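Clotari Home Boxes, Skestport room
Progress report to the Rey Fund
March 24, 2021
For: Hefin Bowen
From: Iman Abdel Hamid

Hi Hefin,

You asked for the short version this time and I'm afraid you're getting the medium one, there's just a lot to tell! The big news is that we're properly in the Skestport room. The lease got signed, the key works (the second key, anyway – the first one is going back to the landlord), and we've moved all the packing over from Edstead.

You'll remember the Edstead setup was two folding tables in a hallway, with everything going back in the closet at the end of each day. So having a work surface that stays put feels like luxury. We went with white for the top and I'm so glad we did. You can spot a stray button or a snipped thread on it right away, and the old tables were a dark green that swallowed everything.

The boxes are the square ones we showed you in the first sample set, in the pale beige. I know you liked the blue! The beige came in under budget and the labels are much easier to read on it. The smooth top matters more than I expected too, labels kept lifting at the corners on the old textured lids.

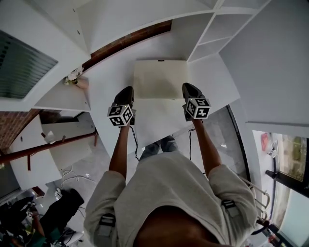
A box on the white work surface in the Skestport room. The flowers are over by the window.

Packed and sent so far: 106 boxes. The plan had us a little lower than that at this point, so we're ahead, and most of the extra came out of one very good week right after the move. Each box still holds the same basic sewing and mending kit, and 5 of the families on the list have asked for a second one, so I'd like to talk to you about whether repeat boxes count toward our total. I've left them out of the number above until I hear from you.

The room itself. It has a nice long beam, windows with blinds, and a lot of green outside, and everyone seems to be in a better mood for it. The blinds we inherited. I had them down for replacement in the budget and I've taken that line out, they go up and down fine and I'd much sooner spend the money on thread.

What did cost us more was shelving. I had two small bookcases in the plan and we ended up with tall white units instead, bought secondhand from a shop that was closing. Getting them up the stairs took a whole afternoon and one bruised thumb (mine). I'll send the receipt along with the others, and the overspend is covered by the money we saved on the blinds.

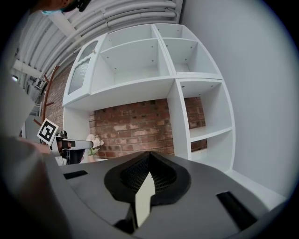

I've been going back and forth on how to use the storage, and I've landed on keeping the open cubbies for finished boxes and the cabinet with the frosted glass door for the things that need to stay out of the dust, mainly fabric squares and the printed instruction cards. It has a scalloped edge at the top of the glass, very grandma's kitchen, and I love it. The part with no back stays as it is for now. I did price a panel for it, but you can see the brick wall through there and it's the prettiest thing in the place, so I'd like to leave it alone unless things start falling through the gap.

Coats and bags go on the wooden rack by the brick. We keep masks on while we work, same as at Edstead, and we've stuck to small shifts, never more than 4 of us in at once. That does slow the packing down. I built it into the schedule and so far it's holding.

Two things are behind. The instruction cards came back from the printer with the threading diagram upside down, so we're waiting on a reprint, and I've had people tucking in photocopies in the meantime. And the inventory sheet is a mess. Edstead and Skestport each had their own version and they don't agree on needles at all. I've set aside 8 hours next month to go through it properly and I'll send you the clean copy when it's done.

Spending is on track apart from the shelving swap I mentioned. I don't need the next payment early. The lease on the room runs through August, and I'd like to know by early summer if Rey would consider helping us stay on past that, even at a smaller amount.

Come and visit if you're out this way! Parking is around the back, next to the bakery, and the door sticks, so give it a good shove.

Warmly,
Iman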